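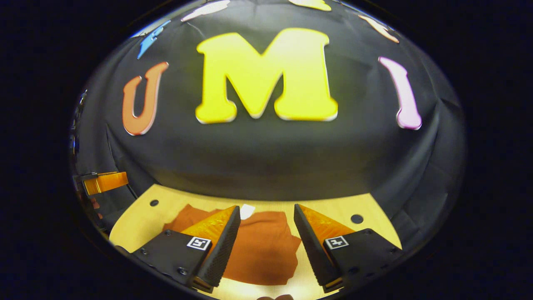

U, M and I on the black cloth, table below

From: Yolanda Bustamante
To: Prurkstead display list
Date: 28 May 2024
Subject: Re: [display 524] black cloth backdrop, how do you hang yours

Quick one, have to be at Lorente before they close. Answering Estíbaliz below.

Estíbaliz Villanueva wrote:
> Hi all. We want a black cloth up behind the table for the Mitdale open
> day, with big letters on it. Last time (January) we used tape and the
> whole thing came down in the night, letters and all. The wall is 8 feet
> wide and the cloth I have is 59 inches, so I'd need 2 widths anyway. Do
> you sew them? And what color letters? Merna wants all white. I think
> white looks like a bank. Also do you iron the cloth, mine is a mess.
>
> Estíbaliz

OK in order.

1. Hanging. Clips, not tape. Small black ones along the top edge, right up by the ceiling. Against black cloth you hardly notice them, they only show where they stick up over the white. Space them out so one isn't carrying everything. Don't sew the widths unless you love sewing - overlap by a hand and put a clip over the join.

2. Letters. Please not all white! Ours says Fast UMI, small word on top, big word under it. F is light blue, a is white, s pale yellow, t a sort of peach. Then orange U, yellow M, pink I. The yellow is the one that jumps out on black so give it to whichever letter you want in the middle. Top row is tilted a bit, every letter its own way, and I'd do that again. Means you don't need a level, and if one slips a little who's going to know. The pale outline round the big ones helps too, if you can be bothered cutting it. I would do at least the biggest.
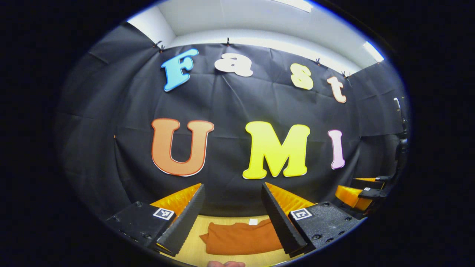

3. Wrinkles. No I don't iron. You can see ours is creased all over and I've stopped caring, people read the letters. If Merna minds, Merna can have the iron. Steam it hanging if you must, before teh letters go on.

4. The table. You didn't ask but leave it plain. Light wood under black looks good by itself, ours has a couple of little drilled holes in the top and I wouldn't cover it for that. A bit of rust orange cloth on it picks up the U. Crumpled is fine, don't fold it into a napkin.

If you want the letter shapes say so on list and I'll trace them onto paper, could drop them at Mitdale for you. Cant do it before next week though.

Yolanda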